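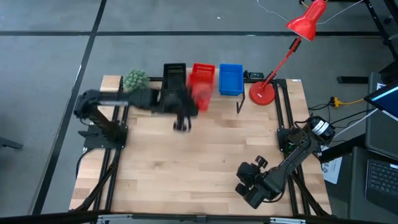 Oiling a butcher-block top

I do mine when the heating comes on, and again in spring if it starts to look thirsty. Flick a few drops of water on the wood – if they soak in instead of beading up, it's time.

Wash it the night before with hot water and a little dish soap, wipe it down, and let it dry until morning. Don't rush this part, however tempting it is! For old onion smells, rub in coarse salt with half a lemon first, then rinse.

Warm the bottle of food-grade mineral oil in a bowl of hot water for about 5 minutes. Pour on more than seems sensible and spread it with an old T-shirt, going with the grain, and please don't forget the end grain, which drinks like a camel. Leave it a few hours, wipe off what's left, and do it all again if you have the patience (I usually do, with the radio on).

Skip olive oil, as it goes sticky and smells stale by summer. Rough patches can be sanded lightly beforehand.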